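4.2 The shared desk and what gathers on it

We turn now to the desks themselves, which took up a good deal more of our attention than we had planned for when the study began. Our first interest was in chairs and lighting, and the interview guide in Appendix B still shows it, with its long run of questions on lumbar support and glare. But the people we spoke to kept drifting back to the tabletop (what was on it, who had left it there, whether it was all right to move it), and after the first few conversations we gave in gladly and let them talk.

The site we call Broten is an office where most desks are used by more than one person in the course of a week. Desks are booked through a small in-house tool known to everyone as Kilo, and 3834 bookings were made through it over the period we looked at. The second site, Olteanu, has a softer arrangement. There each person has a usual desk but is expected to give it up cheerfully when a visitor needs it, and the booking sheet is a piece of paper on the kitchen door. The third, Furkis, lies somewhere between the two, and we come back to it in Section 5.

At all three sites the written rule is much the same: leave the desk as you would like to find it. It is a kindly rule and a vague one, and we found that people filled in the vagueness for themselves in ways they seldom discussed with their neighbours. For some, a desk was clear when nothing at all remained on it. For others, and these were the larger group, a desk was clear when the middle of it was free, so that somebody could sit down and open a laptop without having to push anything aside. Things at the back and at the sides did not count. One person at Olteanu called this outer band "the hedge", and the word was so useful to us that we have borrowed it for the rest of the paper.

The hedge is mostly made up of slow things. By this we mean objects that arrive for a reason and stay on after the reason has passed: a charger brought in for an afternoon, a letter tray, a box that once held pens, a sweet or a biscuit put down after a meeting and forgotten by the person who meant to eat it. Fast things, such as the laptop, the mug and the telephone, come and go with their owner. Slow things belong to the desk, or come to be treated as if they do, and in our diaries they were rarely moved by anyone except the person who had first put them down. "I assume it's somebody's" was the commonest remark in the whole of the Broten material, and it was said of objects of very little value indeed.

Cables sit awkwardly between the two groups. They travel with the laptop in principle, but a good many people keep a second one at work to save carrying it, and once a cable has been left on a desk overnight it is quickly taken for part of the furniture. Respondents at Furkis told us they would happily use a cable they found lying there, would feel a little guilty about unplugging it at the wall, and would not dream of putting it in a drawer. We had not thought to ask about drawers, and we rather wish we had.

Storage on the desk was another matter that people warmed to. We asked each participant to score, out of 100, how much they would miss the tray, rack or box nearest to them if it vanished overnight. The scores were spread so widely that we do not make much of them, though the comments beside them were a pleasure to read. Cardboard organisers did unexpectedly well. They are cheap, they weigh next to nothing and can be shifted with one hand, and several people said they felt freer to write on them or to cut a bigger opening in the front. Metal trays were thought smarter and were more often left empty. We suspect that a thing which looks temporary invites use in a way that a thing which looks official does not, although with so small a group we would not care to press the point.

Where the organiser stood also seemed to matter. Set towards one side, it left the working space whole and gave the rest of the hedge something to lean towards, so that small items tended to collect near it. Set in the centre, it was grumbled at and sooner or later moved. Figure 5 gives an idea of the sort of desk that our participants would generally have called clear, with the laptop on the left, a cardboard rack of horizontal slots on the right, and a good stretch of pale wood left bare.
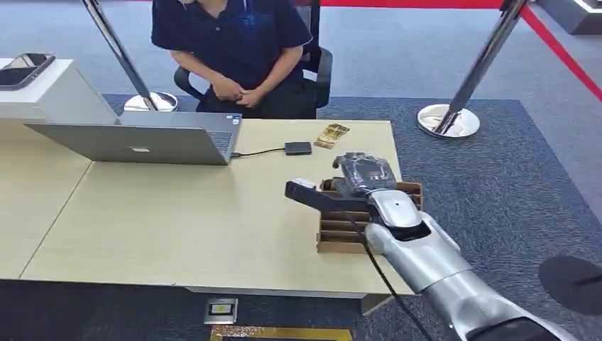 Figure 5. A desk in use, with a few small items towards the back.

Does a clear desk have to be an empty one? Going by what people told us, a desk counts as clear when the next person can start work on it straight away, and a few things along the back or the sides do nothing to spoil that.

We should add a word on how long the slow things stayed. In the desk diaries we followed 9 of them from their first appearance, choosing objects that two or more people had mentioned separately. Most outlasted the diary period. The ones that did go went together, in April, when the carpets at Broten were cleaned and every desk had to be stripped. Within a short while the hedge had begun to grow back, with different objects in much the same places, and participants spoke of this with a mixture of annoyance and real fondness. One wrote that her desk had felt "like a hotel" until somebody put a tray on it.

The pull between tidiness and comfort has been noticed before in studies of kitchens and hallways, and it would be surprising if offices were free of it. What the shared desk adds is a certain shyness about other people's belongings. The diaries suggest that clutter of this kind is kept in place by good manners quite as much as by neglect, and the next section looks at what happened at Furkis when the staff were given plain permission to move one another's things.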